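Jisar Garment Handling Set: data card and recording rules

Version 4, last changed Tuesday, November 2, 2021
Maintained by Kenji Okafor, Vekuline

Summary

Jisar is a collection of 3,640 recordings of people handling clothes with two hand-held grippers, one in each hand. The clothes are laid on a covered table or on a covered mattress. Every recording has video from the grippers and from a camera at the head. This card explains the rules which all operators must follow, and what a user of the data can expect from it.

Workplace rules

The recordings are made in a shared open room, and other people continue their normal work nearby. We ask for the following before the first recording of the day.

The wrist strap is worn at all times when a gripper is in the hand. The cables must hang free on the outer side of the arm and never pass over the garment. Phones and cards are moved to the side of the table, away from the working area.
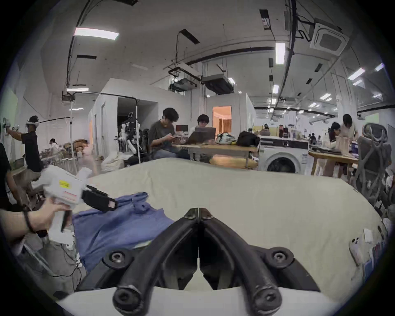

Wrist strap on, jaws towards the garment, phone at the side of the table.

The working area is the part of the surface which both grippers can reach without the operator taking a step. If a colleague must come into this area, the recording is stopped and not continued later. A new one is started.

Handling the garment

Take the fabric with the jaws only. Fingers stay on the handle. When a garment is stretched between the two grippers, pull slowly and stop when the fabric is straight; a harder pull makes the jaws slip and can damage the seams.
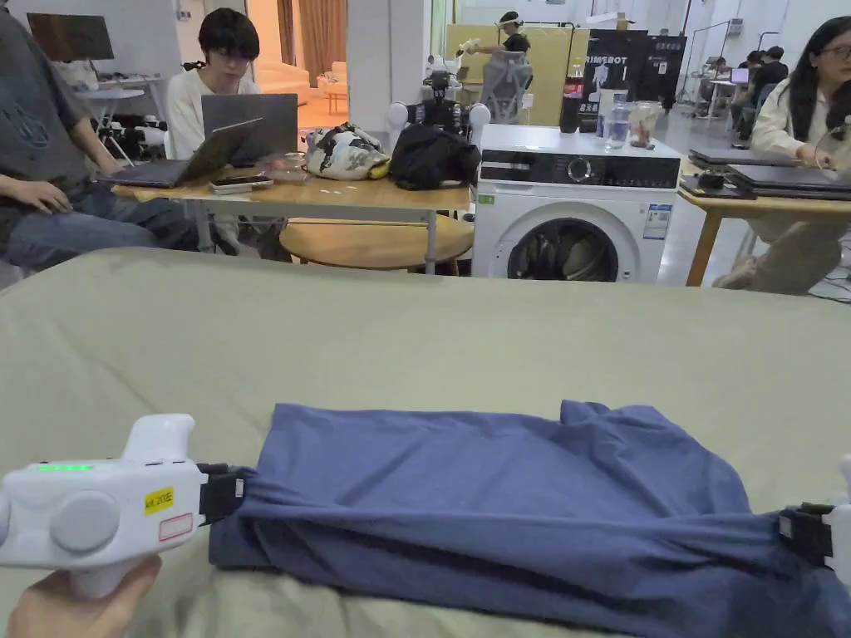

After stretching, hold still for one second and then put the garment down. Operators often forget this pause, and 224 recordings were removed in the last check for this reason. They are kept in the folder "sima_rejected" and may be used for tests, but please do not mix them with the main set.

Starting position

Each recording begins with the garment lying crumpled on the surface, a gripper on its left and a gripper on its right. Do not make it flat before you begin. The left gripper is always in the left hand, also for left-handed operators.
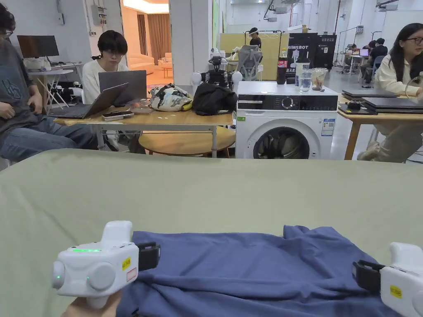 People in the background

Everybody who works in the room is informed before the session and can ask for removal of a recording until the end of December. Faces are blurred in the public copy. The internal copy is not blurred and must stay on the Driltine server.

Known problems

Light is not the same in all sessions.
The word "table" in the labels means any covered surface, also the mattress.
In 8 recordings the left and right video files are exchanged. The list is in swapped.txt.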